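How to check the insulation on a small motor before putting it back into service

A motor that has sat in storage, or that has tripped its breaker more than once, should have its winding insulation measured before it goes back on supply. The job needs an insulation resistance tester, a low-range ohmmeter and ten quiet minutes. The steps below are for three-phase induction motors running on 400 volts, which covers most pumps, fans and conveyors in a small plant. They don't apply to motors over 1000 volts or to anything with electronics built into the housing.

Electrical testing of this kind is for licensed or otherwise qualified people. If you are not one, read this so you know what to ask for, and leave the terminals alone.

What you need

Insulation tester with a 500 volt range
Low-resistance ohmmeter or a multimeter with a relative (zero) function
Voltage detector, proved on a known source
Lockout padlock and tag
Clean dry rag and a small brush
Thermometer, contact or infrared
Notebook or test sheet

Our own tester is an Edow with a push-and-hold button and a locking position. Any tester with a 500 volt output and automatic discharge will do the same work. If yours has no automatic discharge, you will need a discharge resistor and leads rated for the job.

Step 1. Isolate and prove dead

Switch off at the isolator, lock it and hang your tag. Prove your voltage detector on a live source, check each phase to earth and each phase to phase at the motor terminals, then prove the detector again. If there are power factor capacitors at the motor, wait the time given on their label and discharge them.

Step 2. Disconnect the motor

Take a photo or make a sketch of the terminal box before you touch anything. Mark the supply cores and remove them. Remove the star or delta links as well and keep them in a cup or a zip bag with their nuts and washers. The links have to come off if you want to measure between windings.

If the motor is fed by a variable speed drive, the cable must be off the motor or off the drive before you test. A 500 volt test into the output of a drive can ruin it. Disconnect thermistor leads too, twist them together and connect them to the frame during the test.

Step 3. Clean and look

Brush out the terminal box and wipe the terminal block. Dust mixed with a bit of moisture will give you a low reading that has nothing to do with the windings. Look for cracked insulation on the leads, green deposits on the studs and any dark marks between terminals. Fix these first. There is no use recording a number from a dirty block.

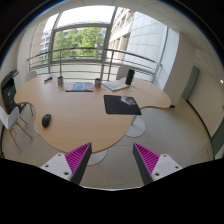 Write down the winding temperature now, or the temperature of the frame if the motor has been standing for a day. Insulation resistance falls as temperature rises, and as a rule of thumb it halves for every 10 degrees Celsius. A reading taken in a cold shed in the morning can't be compared with one taken straight after a shift unless both are corrected to the same temperature. Most people use 40 degrees.

Step 4. Check the tester

Open the leads and press test. The meter should show its top range. Touch the leads together on the ohms range and you should see close to zero. A broken lead looks exactly like perfect insulation, so don't skip this one.

Step 5. Test windings to earth

Connect the negative or earth lead to bare metal on the frame. Paint will spoil the contact – scrape a spot or use the earth stud. Connect the other lead to one end of the first winding, with the other two windings connected to the frame. Press and hold for one minute and write down the reading at the end of it. Release, let the tester discharge the winding, and wait until the display shows zero volts before moving the lead.

Repeat for the second and third windings. Because the other two windings are tied to the frame, each reading also takes in the insulation between phases.

Step 6. Measure winding resistance

Switch to the ohmmeter and measure each winding end to end. Zero the leads first. The three values should agree within 2 per cent on a healthy motor. A difference larger than that can mean shorted turns, a bad joint or a loose stud.

Reading the results

For a modern random-wound motor of this size, 5 megohms corrected to 40 degrees is the usual minimum. A new or clean motor will often be far above that. We had 3000 megohms on a spare fan motor in the Trestimville workshop last April, and 137 megohms on an older pump motor on the same bench. Both went back into service.

The trend tells you more than any single value. A motor that drops steadily from one year to the next is taking on moisture or dirt even if it still passes. If a motor is below the minimum, dry it with gentle heat, with the terminal box open, and test again once it has cooled. If it doesn't improve, send it for rewinding or replace it.

Finishing up

Refit the links in their original position, reconnect the supply cores to your marks and tighten to the value in the motor manual. Reconnect the thermistors. Refit the cover and its gasket, remove your lock and tag, and bump the motor to check rotation before coupling the load.

Record the date, motor number, test voltage, temperature, all readings and the serial number of the tester.

Last updated 21 November 2024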